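Bin sorting, week six: grasp tuning on the small parts

Posted in: robotics club, build log

The student league task for this term is simple to state. Take mixed items off a table and put them in a bin. No fixed positions, no fixed orientations, and a list of items that is published a month before the event. Our team is entered as Kovavus, and the round is in April at the MacRitchie building. I have been writing up the arm side of the work, so this post is mostly about grasps and hand timing. The planner gets its own post when it stops changing.

Last time I said the approach height was wrong for anything under a certain thickness. That is fixed. The height was being computed from the table surface and did not include the felt. The mat is thick enough to matter when the fingers are supposed to close a few millimeters above it. We now touch off on the felt at the start of each session and store that value.

Capacitors are the current problem. They are cylinders, they roll, and the sleeve is slick. A lemon also rolls, but it is large enough that the hand can close on it badly and still keep it. The tape measure has a flat face and stays where it is put. A capacitor lying on its side moves as soon as one finger reaches it before the others.
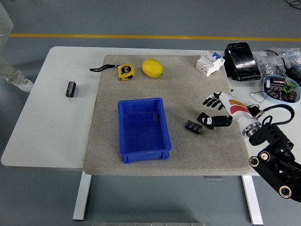

Lining up on a capacitor beside the blue crate.

We logged 132 attempts on capacitors on Monday, all of them lying down. 46 ended with the part in the crate. I sorted the failures by cause from the log and the video. Most were early contact from the thumb, which pushes the part out from under the other fingers. The next group was a good grasp followed by a slip on the lift. 16 were planner timeouts and have nothing to do with the hand.

The thumb issue is a timing problem. All fingers get the close command together, but the thumb has less distance to travel, so it arrives first. I added a delay to the thumb, set per item class. With the delay at zero the part rolls away from the thumb. With it too long the fingers do the same thing from the other side. The usable window is narrow, and it moves with the diameter of the part, so the delay is now a function of the width estimate from the camera. That estimate is noisy on black parts. I am averaging over several frames before the arm starts down, and it costs a little time per pick.

The slip on the lift was mostly closing force. I had it set low after we dented a connector in week three. Raising it for the capacitor class helped. I also slowed the first part of the lift, which looks dull but works.

Still open:
Capacitors standing on end. They need a different approach angle, and the wrist is close to its joint limit on the far side of the table.
The circuit breaker. It is easy to pick up by the body, but the vision model swaps its long and short axes on some frames.
Cable routing at the wrist. The loop needs more slack for the full rotation, and it needs a proper clip.

The grasp library is now called Jostus, after a long vote, and it lives in the club repository with the config files for each item class. Current revision is 433. If you pull it, check the mat height value first, as the stored one is for our table.

Next session is standing capacitors, then a full mixed run with the league timer on.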